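Orden en la mesa de juego: la cesta, la base y las figuras de animales

5 de mayo de 2018

Categoría: Casa y almacenaje

Sigo con la serie sobre almacenaje de juguetes pequeños. En la entrada anterior traté las cajas apilables y quedó pendiente el caso de las figuras de animales, que tiene requisitos distintos: piezas rígidas, formas irregulares, patas que se enganchan entre sí y un uso diario que obliga a sacar y guardar varias veces. La solución que empleo ahora es una cesta trenzada sin tapa sobre una base textil, en una mesa blanca.

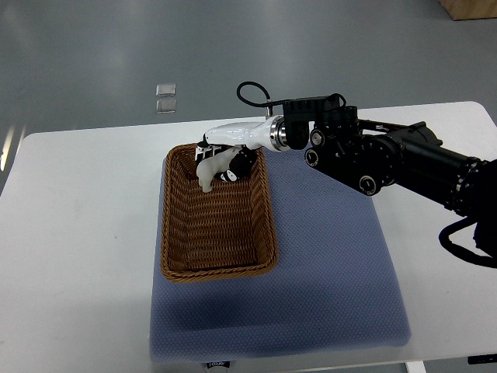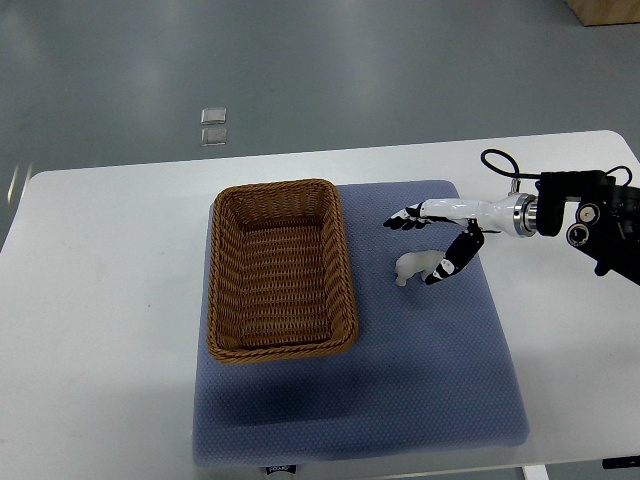
La vaca, sobre la cesta trenzada, y el animal blanco, a la derecha de ella.

Empiezo por el recipiente. Antes de la cesta utilicé durante una temporada una caja Gotitz de plástico con tapa a presión. Cerraba bien, pero la tapa resultó ser el punto débil del sistema: quedaba abierta en cualquier sitio y las figuras acababan encima de ella. Un recipiente abierto elimina un paso. La contrapartida es el polvo, que en una cesta que se usa a diario no llega a ser un problema y que en una cesta de estantería sí lo es. Para las figuras que pasan meses sin tocarse mantengo la Gotitz.

En cuanto a la forma, prefiero la planta rectangular a la redonda. Una cesta redonda del mismo fondo desperdicia las esquinas de la balda, y además los animales de cuerpo largo (vacas, caballos, osos) tienden a quedar en vertical, con la cabeza hacia abajo y las patas trabadas en las del vecino. En una planta alargada se pueden tumbar en el mismo sentido. Conviene también que la pared sea baja. Si hay que meter el brazo hasta el codo, la cesta se acaba volcando para buscar lo que está en el fondo, y entonces se vacía entera.

El trenzado tiene una limitación conocida. Las patas finas y los cuernos pueden entrar entre dos tiras, sobre todo si el tejido es flojo. Al comprar, yo paso la yema del dedo por el fondo y presiono: si las tiras se separan, la descarto. El borde también importa, porque es la parte que recibe el desgaste al arrastrar la cesta o levantarla con una sola mano. Un remate grueso aguanta más que un simple doblez. La primera que tuve, una Kunotis, venía con el borde grapado por dentro y hubo que retirar 2 grapas que sobresalían. Desde entonces reviso el interior con luz rasante antes de poner nada dentro.

Segunda cuestión: la base. Una superficie lisa y dura tiene dos inconvenientes con este tipo de juguete, el ruido y el deslizamiento. Las figuras de patas cortas y cuerpo ancho se sostienen en casi cualquier sitio, pero las de patas largas caen con la menor vibración de la mesa. Una base acolchada con superficie de malla amortigua el golpe y sujeta algo mejor la cesta. No debe ser demasiado blanda: si el relleno cede en exceso, las figuras se inclinan y no hay manera de mantener una fila en pie. La prueba que hago es sencilla, apoyo la figura más inestable de la colección y la suelto. Si se cae a la primera, la base no vale para esto, aunque puede servir para otra cosa.

El color de la base lo elegí por contraste. Los animales de esta casa son en buena parte blancos, o blancos con manchas, y sobre una mesa blanca se pierden de vista con facilidad. Sobre un azul grisáceo se localizan enseguida, y a la hora de recoger se nota. Probé antes con un mantel claro de Trarnier y lo devolví al cajón a los pocos días – de calidad correcta, pero inútil para este fin.

La posición de la cesta tampoco es indiferente. La coloco a un lado y dejo libre el otro, con el lado largo perpendicular a quien está sentado. Así queda una zona de juego continua y los animales entran en la cesta con un movimiento lateral corto. Cuando la ponía en el centro, la zona útil quedaba partida en dos y la mitad de las piezas terminaban en el suelo.

Sobre la capacidad: la colección completa es de 47 figuras y no tengo intención de que quepan todas. En la cesta va solo la selección de la semana. El resto se guarda en el armario, clasificado por tamaño y no por especie, porque al guardar nadie distingue entre granja y polo norte y el criterio por especie duró exactamente una tarde. Al llenarla sigo el orden habitual: primero las grandes, tumbadas, y luego las pequeñas encima. Lanzarlas desde arriba estropea la pintura de orejas y hocicos, que es donde primero salta.

Limpieza. Las figuras se lavan con agua templada y jabón neutro, y se dejan secar de pie sobre un paño. Las huecas con orificio prefiero no sumergirlas. La cesta no se moja: aspirador con boquilla de cepillo por dentro y por fuera, y si hay una mancha, paño apenas húmedo y secado a la sombra. La base se sacude primero y se lava después según la etiqueta.

Queda por resolver el transporte. Para llevar la selección de viaje utilizo una bolsa de tela Gerlach de 2000 ml, que admite las piezas pequeñas y dos o tres de las grandes, con las patas envueltas en un calcetín. No es elegante. Estoy comparando un par de estuches rígidos y publicaré las medidas interiores cuando los tenga en casa.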